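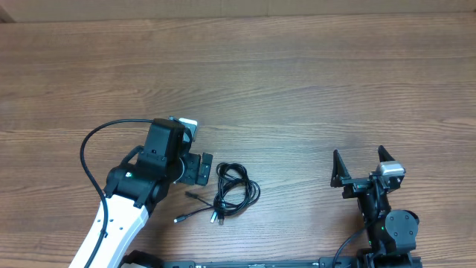 Station 2, cable handling task. Left gripper closed, right gripper open, USB cable on the table between them.

Greston Robotics Club
Two-Arm Station: Pre-Session Inspection Checklist
October
Inspected by: Jui-lin Fang
Reviewed by: Agustina Cisternas, faculty advisor
Project: Zapata (cable sorting and coiling)

1. Work surface clear of tools, drinks and loose hardware
Pass.

2. Task object undamaged
Pass with comment. Cable jacket and plugs examined by hand before power-up. The cable is to be replaced if any bare wire is found.

3. Arm bases and mounting rail secure
Pass. All rail fasteners checked with the hex key kept in the station drawer.

4. Camera cable on the left arm has slack through full travel
Pass with comment. The loop stands well out from the arm. Students shall watch it during wrist rotation and stop the run if it pulls tight — do not reach in to free it.

5. Camera mounts tight, both arms
Left: pass. Right: one screw tightened by K. Magyar, then pass.

6. Indicator lights on at both arms
Pass. Green on both.

7. Gripper fingers free of cracks and worn edges
Pass. Cycle counter reads 2,275 for the left gripper and 2,220 for the right. Previous entry for the left was 1,998, a difference of 277.

8. Emergency stop tested by the student operator
Fail on first test. The button had not been fully reset after the last session. Second test passed. Trí Võ to add a reset line to the shutdown sheet.

9. Operator and spotter named before motion is enabled
Operator: Chaiwat Ruangrit. Spotter: Trí Võ.

10. Eye protection worn, long hair and lanyards secured
Pass. One lanyard removed.

General comments
The station is approved for supervised use at reduced speed. Full speed is not permitted until item 8 has passed on the first test at two sessions in a row. Grippers shall be opened and closed once without the cable before each run.

Open items
Shutdown sheet revision — T. Võ
Spare camera mount screws — K. Magyar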